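Chapter 7
Where Do the Hats Go?

I own more hats than I own places to put them, and I suspect you do too, or you wouldn't have made it this far into a textbook on household storage. When I moved into my first apartment in Stendport, one February, every hat I had lived in a heap on top of the refrigerator. I'd pull one out from the bottom, the rest would slide down behind the fridge, and I'd be late for work (again!).

My old teacher, Ngan-ling Yip, used to start this unit by making us empty our coat closets onto the floor and sort whatever came out by shape. Shape, she said, and never mind the season. I thought it was a silly exercise until I tried it. Scarves fold. Gloves pair up. But a hat is a soft, hollow thing that won't stack neatly and won't stay folded, and most of us end up stuffing it in a coat sleeve and forgetting it's there.

So in this chapter we're going to spend time on small racks and stands, the kind you can put on a table or a shelf by the door. We'll look at how wide the base should be, how much space a thick knit needs compared with a thin one, and what to do when the rack you bought is really meant for something else. I've used a letter holder, a plate stand and once a toast rack, and I'd happily defend two of those.

Before you read on, grab one knit hat and any wire stand or rack you have at home. You'll want them for Activity 7.1, and it goes much better with the real things in your hands than with a sketch. 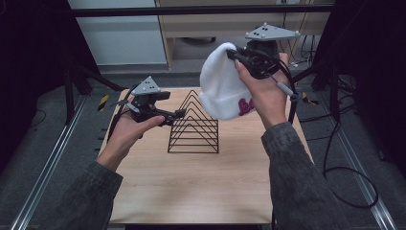
Figure 7.1 A white knit beanie and a black wire rack made of nested triangles.

Look at the outlines on that rack and think about where you'd set a beanie down. Would you drape it over the peak, or tuck part of it between the wires? Jot down your guess in pencil. We'll come back to it in Section 7.2, after we've talked about weight and balance.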